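Section 4. Running the Kitchen Demo for Visitors

Read this section before an open day, a school visit or any session where people outside the team will be standing at the screen. It assumes that the Plerden simulator is installed (Section 2) and that the arm model loads without errors (Section 3). If you got a warning about joint limits in Section 3 and skipped it, go back. It will come up again with people watching.

A word on what this demo can and can't show. It shows a simulated arm in a simulated kitchen. Visitors tend to leave thinking they have seen a robot that can tidy a house. The sales sheet that ships with the Dunix controller does little to correct them. Please do better than the sales sheet.

4.1 What you need

One computer with the Plerden simulator and the Dunix controller package
One large screen, plus a smaller one for the operator
The scene file named Virkico, not the older kitchen scene
A printed copy of the results log from your own test runs
A second person to talk while you operate

Note: The recorded playback in the Demos folder is not a substitute for a live run. If you must use it, tell the visitors it is a recording.

4.2 Loading the scene

1. Start the simulator and wait for the status light in the corner of the window to turn green.

2. Open the Virkico scene. The first load can be slow. Do it before the doors open.

3. Set the random seed to 82. All the runs in our log were started from this seed, so yours can be compared with them.

4. Set the step limit to 200. The default has no limit, and an arm that is stuck will stay stuck until you stop it by hand.

5. Choose the refrigerator task from the list and press Prepare. Don't press Run yet.

6. Check the main view against what you expect for this task. If objects are floating or sunk into a surface, press Reset and prepare the task again.

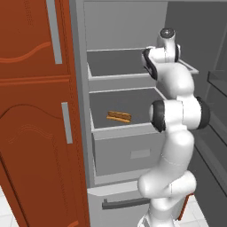
The refrigerator task is the one people ask to see, and it is the one most often oversold. Before you press anything, ask the visitors what they think would count as success. With the door standing open and the drawer pulled out, the hot dog looks easy to reach, and most people will say that all the arm has to do is go down and get it. Let them say so. Then point out where the hand is, up by the top bin, and ask how the arm should get from there to the food without hitting the drawer front. It is a fair question and the controller doesn't always have a good answer to it.

Caution: Don't describe the task as "putting away groceries" or "making lunch." The hot dog is the only food in view. A real refrigerator has jars, leftovers, and things that fall over when you touch them, and the scene has not been tested with any of that.

4.3 Running the task

1. Tell the visitors what the starting state is. If you opened the door or drawer through the scene editor, say so. Doing it in the editor is fine, but letting people believe the arm did it is a different matter.

2. Press Run and take your hand off the mouse. Visitors notice when the operator is steering.

3. Keep the step counter visible on the large screen. Don't cover it with the title banner.

4. If the run ends at the step limit, call it a failure. The banner will read "Episode complete" either way, which is a poor choice of words. We have asked for it to be changed.

5. Write the result in the log before starting another run.

6. Do 2 runs at most for each group. After that people stop watching the arm and start talking about when they can buy one.

Note: Don't restart a run that is going badly. Ashok Singhal, who set up our first open day in February, made this a rule after seeing a guest demo where the presenter reset again and again until the arm did what it was supposed to. The audience clapped. They had seen one good run and had no idea how many bad ones it had cost.

4.4 Changing the camera view

The simulator has a fixed room view and a view that travels with the arm. Use the room view to start. The moving view looks impressive, but it hides a lot, and visitors who haven't been warned will ask if something is broken.

1. Press V to switch between views.

2. Wait for the arm to finish its current motion before you switch. Changing in mid-motion can make the picture jump.

3. Leave the moving view up long enough for people to see how much of the kitchen is blocked by the arm itself.
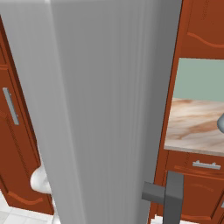

4. Switch back to the room view before you take questions.

Caution: Some visitors get motion sick from the moving view on a large screen. Offer them the operator's screen, or skip this part.

The Idahosa add-on promises to "see around" the arm by combining several views. We tried it. It made the display smoother, and we could find no change in how the runs ended. Leave it turned off unless you have your own numbers.

4.5 Questions you will get

Is this a real robot? No. Everything on the screen is simulated. Say this at the start and say it again here, as people do come in late.

Would it work the same way in my kitchen? We don't know. Simulated drawers slide the same way every time. Yours may not. Don't guess at a date when it will be ready, even if you are pushed for one.

How often does it succeed? Hand over the printed log. Don't quote the figure on the Dunix sales sheet, which doesn't say what was counted or what was left out.

Can I try it? Yes, using the manual controls in Section 5. Most people find it harder than they expected, and it makes them better judges of the automatic run.

4.6 Closing down

1. Stop any active run and press Reset.

2. Save the log under the name of the visiting group. Include the failed runs.

3. Close the Dunix controller first, then the simulator. In the other order the controller may hold on to the connection, and the next person will need to restart the computer.

4. Put the step limit back to its old setting if someone else is using the machine for training.

5. Leave the printed log by the screen for the next operator.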